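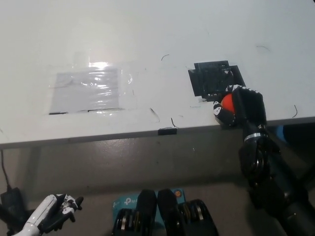 Why would a town of our size want to keep a repair night going? It's the cheapest good thing we have, and it gets people who'd never meet otherwise leaning over the same broken toaster.

I've been going to the one in Hellidow since it started, and I love it more every month. You bring in a lamp that flickers or a coat with a dead zipper, you sit down next to whoever is free, and you try to fix it together. I came in with a radio the first time and left knowing what a solder joint is! I'm 50 and I had owned that radio for 20 years without once opening the back.

Now the town wants to fold it into the craft fair in November and drop the monthly evenings. I understand the thinking. The fair draws a crowd, and the hall on Forsyth Street isn't free to heat. But a kettle doesn't break on schedule. If my neighbor's vacuum quits in March, she isn't going to keep it in the hallway until fall – she'll put it out on the curb and buy another, and I'd do the same.

Agnes Shearer taught me to darn at one of these evenings. She had me do the same sock heel over and over until the thread lay flat, and she was cheerful about every bad one (there were plenty). I can't picture that happening at a fair, with a line of people behind me and a band playing. Learning to mend takes a slow night and somebody patient, and we have both, right now, for the price of a ticket to the movies split across the whole room.

I'd even like to see more of it. Two evenings a month would be wonderful. The library could lend out a few basic tools, the way the one in Surier does with its sewing machines, and the high school kids who are good with phones could run a table of their own. My nephew replaced a cracked screen for me in 40 minutes and was thrilled to be asked.

Some things will still end up in the trash. My old blender did, after a very hopeful hour. I went home with the screws in my pocket anyway, and I've used four of them on the porch door.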